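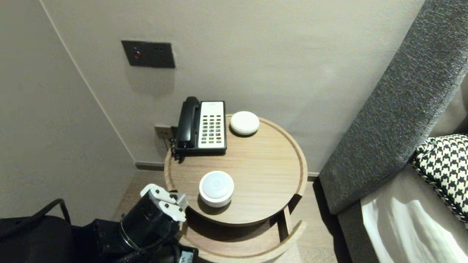

Virág

Tips for trying out a gripper on a small side table

Many people who write to me have a first robot arm at home and they test the gripper on wooden cubes. Cubes are too easy. I prefer the round side table in the corner by the sofa, with the things that live on it: the corded phone, the small flat white puck and the bigger white cylinder. I have compared two grippers there since March, the Braklow and the Gisico, and these are my notes for the household.

Mind the rim. My table has a raised edge, like a tray. It is good for keeping things from rolling off, but bad for fingers which come in low. With the Braklow I set the lowest point of the path 29 mm over the wood until I am past the rim, and only then go down. The Gisico has shorter fingers and forgives more.

Start with the tall object. A cylinder with a rounded top must be taken by the side, under the place where it begins to curve. If you take it too high, the fingers slide up and it tips. Open the fingers wider than you think you need, go in slowly, close, wait one second, lift.

The flat puck is the real test. It is low, smooth and a little domed, so there is not much side to hold. Three things helped me:
- a strip of thin rubber on the fingertips (the kind for jar lids, cut with kitchen scissors)
- closing at the lowest speed the controller allows
- pushing the puck against the rim first and picking it up from there

White things on pale wood are also difficult for some cameras. Before you change any setting in the software, look at the shadows. With a lamp from one side, the shadow of the cylinder can be darker than the cylinder's own edge, and my detection program took the shadow for a part of the object. I turned a second lamp to the wall and the error was mostly gone.

Watch the phone cord. A coiled cord that hangs over the edge of the table is a trap for every finger and every cable tie. For the first runs, lay it behind the phone. Later you can let it hang again and see if your path planning is so good as you believe.

Tie the cables of your own arm also. I bundle them under the wrist and leave a loose loop, about a hand wide. Without the loop, the wrist pulls at the end of its turn and the grip goes crooked.

Write down every attempt, also the ugly ones. My notebook for this table has 379 attempts with both grippers. I use the free log sheet from Bundora, which prints well on normal paper, but a school notebook is enough.

Which one do I keep? For tall and round things the Braklow, for flat things the Gisico. Changing them takes me seven minutes with one hex key, and I put the screws in a jar lid so they do not go under the sofa.

Last changed 06/01/2022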